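Zekedden House Residents' Association
Minutes of the September meeting, held in the ground floor lounge at 7.30 pm

1. Minutes of the last meeting
Agreed, with one correction. The new tumble dryer is on the first floor, next to the linen cupboard.

2. Money
The balance stands at £638. The Rocha launderette has sent its bill for the summer, £298, and this was approved for payment. The meeting agreed to keep £300 aside for bedding until the spring.

3. Bedding and guest rooms
The two guest rooms were looked at before the meeting. Both need a second set of covers. Prices had been asked for from Histari and Femance. Femance is cheaper but will only deliver in bulk, so the order will go to Histari.

The plaid covers will stay in use. It was asked whether the purple pieces should be kept as well, as they take up shelf space. After some discussion it was agreed to keep them, fold them in four and store them on the middle shelf with the plaid ones.
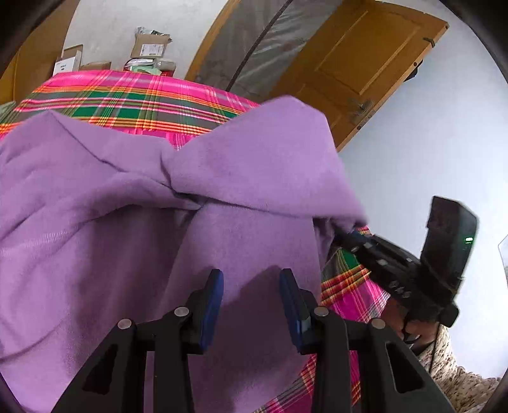
Item 3: purple fabric on one of the plaid covers.

Residents are asked to strip the bed after a guest leaves and put used bedding in the bag by the door. Folded items should not be left on the landing. A note on washing temperatures will go up inside the cupboard.

4. Any other business
The lounge curtains are due to be taken down for cleaning. Two people offered to help with the ladder.
The key to the linen cupboard has been returned.

The meeting closed at 8.40 pm. Next meeting in the lounge, same time.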